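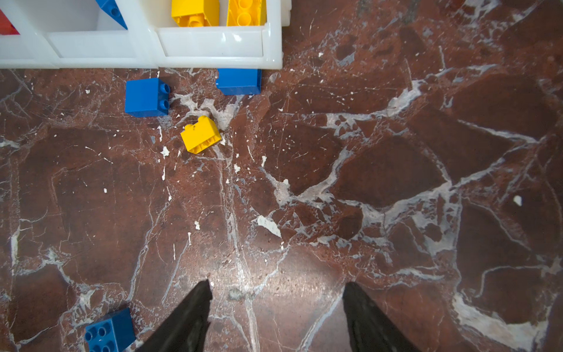
Brillico Stone Floor Soap, concentrate
Maker: Rätsep
Sold by: Clorkaver

Brillico is a mild soap for the washing of marble, limestone and other natural stone floors inside the home. It is made for polished stone, where strong cleaners leave dull marks, but it can be used on honed stone as well. It contains no acid, no bleach and no wax. The smell is light, a little like linen, and it goes away when the floor is dry.

Why a special soap for marble
Marble is a soft stone compared with granite, and it reacts with acid. Vinegar, lemon and most bathroom cleaners against lime will etch the surface, and then the shine is gone in this place. No soap can bring it back; it needs polishing by a stone worker. On dark red and brown marble the marks are seen especially well, above all near a window in the morning. For daily washing a neutral soap is enough.

How to use
Sweep or vacuum the floor first. Sand under the shoe scratches marble more than anything you pour on it.
Put one cap (26 ml) into a bucket of lukewarm water. Please do not use more. Too much soap leaves a gray film, and customers often believe then that the stone is damaged.
Wash with a flat microfiber mop, well wrung out. Work from the far wall to the door.
Change the water when it looks dirty. One full bucket is enough for some 40 square meters in a normal home.
Dry with a clean cloth if you want a high shine. In a kitchen we recommend it always.

If the floor has been washed with another product for a long time, the first two washes with Brillico can look uneven. This is the old film which comes off in parts. Wash one more time with clean water and it will be fine.

Things that stand on the floor
Most stains that customers write to us about do not come from a spill in the middle of the room. They come from something that stood a long time in the same place - a flower pot, a metal can, a rubber mat, a box with a wet bottom. Water stays under the object and the stone drinks it. Lift storage boxes and jars when you wash, wipe the bottom also, and let the stone dry before you put them back. Plastic is usually safe for marble, but grit caught under it is not. Under heavy objects you can put felt pads. Rubber feet may leave a yellow ring on light stone, and on white veins too.

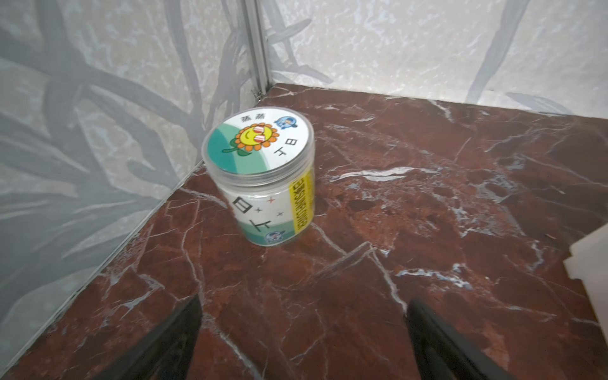
Clear plastic jar with a sunflower on the lid, on red-brown marble.

After sealing
Newly sealed marble must rest before the first wash. Wait at least 12 hours, or longer if the maker of the sealer says so. Brillico does not remove a sealer, and it does not replace one.

Not suitable for
Unsealed wood, cork, and stone outdoors in frost. For laminate we have another product, please see the floor care list.

Details
Form: liquid, slightly yellow
Shelf life: three years closed, one year after opening
Storage: above freezing, out of reach of children
Price: 17 euros per bottle, tax included

Delivery
Orders that we receive before Tuesday noon leave our warehouse in the same week. In February the bottles are sent in padded boxes on account of the cold, and this can add one day.

Customer comment
"I use it in the hall and on the stairs. The cap is practical, but it closes too hard." - Anon

We have passed the remark about the cap to Rätsep. The refill bag, without cap, is sold separately.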